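Tresard TR-2 Twin-Arm Cell
Spare parts and service: gripper cable kit

Product code: TR2-GC-94
Supplied by: Skivard
Status: in stock

Safety notice, issued 14/07/2018

Applies to all TR-2 cells fitted with the original gripper cable. On these units the cable can chafe at the wrist joint when an arm works for long periods at full reach. Once the screen is worn through, the gripper signal becomes intermittent. The controller may read a lost signal as "open", and the gripper then releases whatever it is holding without raising an alarm.

The fault has been found on cells with more than 900 hours of running time. It is more likely on shelf work, where the wrist turns through a wide angle between the upper and lower levels. Either arm can be affected.

Until the kit is fitted, limit the payload to 3 kg, keep hands out of the cell whenever the drives are live, and inspect both cables before each shift. 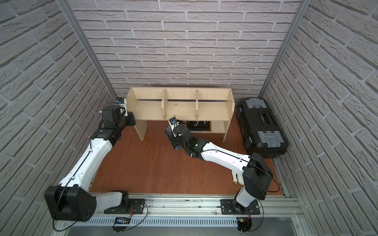 Dumisani Shezi writes that his cell dropped parts for a fortnight before the cable was suspected, and that the log showed nothing but normal open commands. He would like the inspection to include flexing the cable by hand with the signal page open, as his looked sound from the outside.

The flex test has been added to the inspection sheet (revision C). Carry it out with the drives isolated and only the control supply on. Any flicker in the gripper reading counts as a failure, and the cable must be changed.

Kit contents
Gripper cable, high-flex, one per arm
Wrist clamp with rounded edge
Cable ties and fitting sheet

Inspection interval after fitting: 2,000 hours
Firmware: Mavham 3 or later. Earlier versions do not stop the arm on loss of gripper signal.

Fitting
Isolate the cell and lock off the supply. Support the arm before releasing the wrist clamp. Leave a free loop at the joint as shown on the fitting sheet. Do not reuse the old clamp.

Cells bought through Fourie are covered by the same notice. Quote the serial number when ordering.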